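About Linent

Linent looks after the kit that clears up once the guests have gone. We are a small firm, and since September our main line has been the Trarnine service: a two-armed tidying robot, brought to your venue, set going on the floor of the room you name, and taken away again in the morning. We love this work, and we hope that comes across!

We began with function rooms, and with the one job everybody there dreads, the stuff that ends up on the carpet. Wrapping, bags, ribbon, sticks from balloons and flowers. It's light, it has no fixed shape, and it changes every time you touch it. A bottle is easy by comparison (we still enjoy bottles). Our first four venues let us try things out on quiet nights, and nearly everything in the present service comes from those sessions - the slower approach near furniture, the softer grip, the second look before anything is lifted.

Old furniture matters a great deal to us. Many of the rooms we visit have carved wood, braided trim and patterned covers that somebody chose with care, so Trarnine is set up to work close to them at low speed.

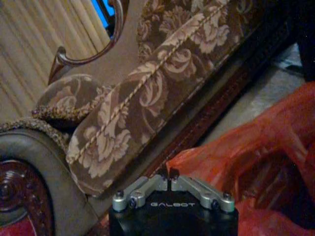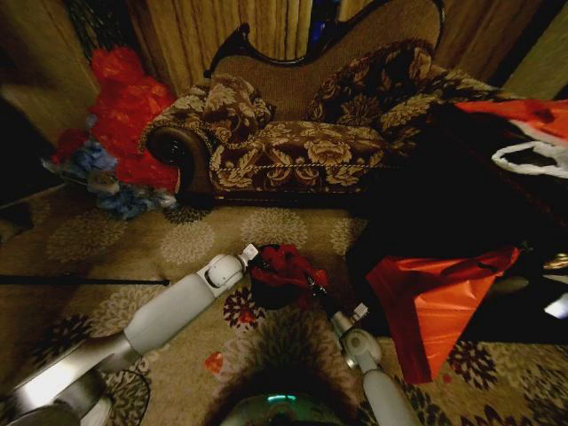 Crumpled red on the floor, and a flowered seat with corded edging close by.

One of our longest-running customers is the Staltier, which has 30 rooms and a very busy calendar. The staff there asked for a report they could read over a cup of tea, so we wrote one: a single page, plain words, listing what was picked up and what was left for a person to decide on. Every customer gets it now. Oyewole, who books us for the smaller parlour, wrote back to say that the page was the best part of the whole service, but that it ought to list gift tags separately, as guests do ring up asking for them. We thought that was a cracking idea and it went in with the next update.

A visit covers up to 600 square metres and starts after 9 in the evening. We'll come and walk the rooms with you first, at no charge, and we'll tell you plainly if a broom would do the job better - sometimes it would. Stairs are still beyond us, and so is glitter. We're working on the stairs.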